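4. Cleaning and descaling the Trinamberg 70 water softener

4.1 Before you start

Descale the unit every 14 weeks, or sooner if the hardness lamp stays lit after a regeneration cycle. Allow two hours. Use Correia descaling powder or another citric acid product sold for softeners. Do not use bleach.

CAUTION: Turn the bypass valve to BYPASS before opening the lid. The tank is under mains pressure until this is done.

4.2 Draining the brine tank

1. Switch off at the wall socket and pull out the plug.
2. Turn the bypass valve a quarter turn clockwise until it stops.
3. Open the nearest cold tap and let it run until the flow ends. Close it again.
4. Lift off the salt lid and scoop out any remaining salt. Dry salt can go back in later. Throw away salt that has set hard.
5. Undo the drain cap at the foot of the tank. The first few litres come out quickly.

NOTE: On units made before June the drain cap has a left-hand thread and undoes clockwise. Check the label inside the lid.

4.3 Descaling

1. Refit the drain cap, hand tight.
2. Dissolve 5 sachets of powder in a bucket of warm water and pour the mixture into the tank.
3. Wait 70 minutes. Brush the float and its rod with a soft brush. Do not bend the rod.
4. Drain the tank again and rinse it 2 times with clean water.

CAUTION: Wear gloves and eye protection. Keep the powder away from children and pets.

4.4 Storing salt and parts

Keep salt under cover and off bare concrete. Plastic bins are suitable, provided they are clean and have held no garden chemicals. Metal bins will rust.

Spare float kits and drain caps can be ordered from the Pekitport parts counter or the Zisstead depot. Quote the serial number printed on the back of the unit.

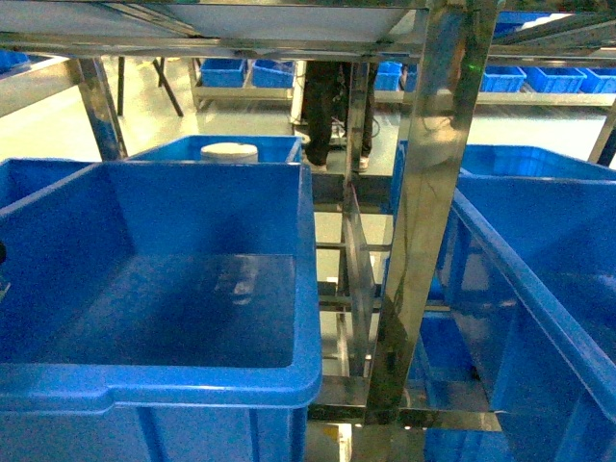

Refill the tank with salt to the line marked MAX, return the bypass valve to SERVICE and plug the unit in. Then set the clock as described in section 5.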